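4.2 Finger geometry and the two-tier rack

The tray and bin tasks of Section 4.1 did not separate the two finger sets. Both reached any object on an open surface, and the differences in grasp success were within the spread between operators. We therefore added a task in which small objects are taken from the upper level of a wire mesh organizer, where rails and side walls limit the approach.

Two sets were compared on the same parallel gripper: the stock Rokdale fingers and a slimmer set cut to our drawings by Flendament. The controller, force limit and closing speed were left unchanged. Each set was run from the same list of start poses, for a total of 171 attempts. An attempt was scored as a success if the object cleared the upper rim and stayed in the grip until the arm reached its hold pose.

Figure 2 gives the wrist camera view and the view from the head camera.
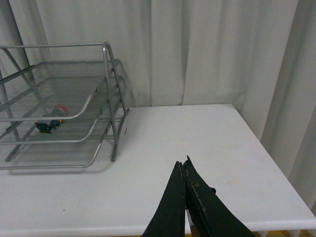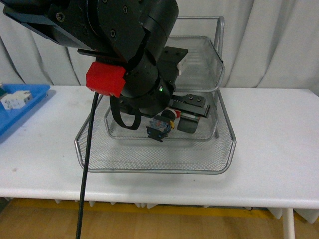 Figure 2. Rack task. First: wrist camera, with the gripper fingers at the bottom and the mesh organizer to the left. Second: head camera, with the arm over the organizer.

Most failures with the stock set were contacts between a finger and a rail before closing. The slim set had fewer of these but let more objects turn in the grip, mainly cylindrical ones held near one end. Raising the force limit to 65 percent of its maximum reduced the turning and did not mark the objects - we did not test higher values.

Camera placement had a separate effect. Operators who had only the wrist view tended to come in too low, and corrected late. With both views the approach was steadier, although the arm itself often hid the object from the head camera during the last part of the descent. Dewulf and Ó Dubhghaill report the same problem for drawer tasks and suggest a third camera at table height.

Mesh was also a difficulty for the Mistix depth filter, which in many cases merged the two levels into one surface. We turned the filter off for all rack trials and kept it on for the bins. The resulting change in cycle time is given in Table 3.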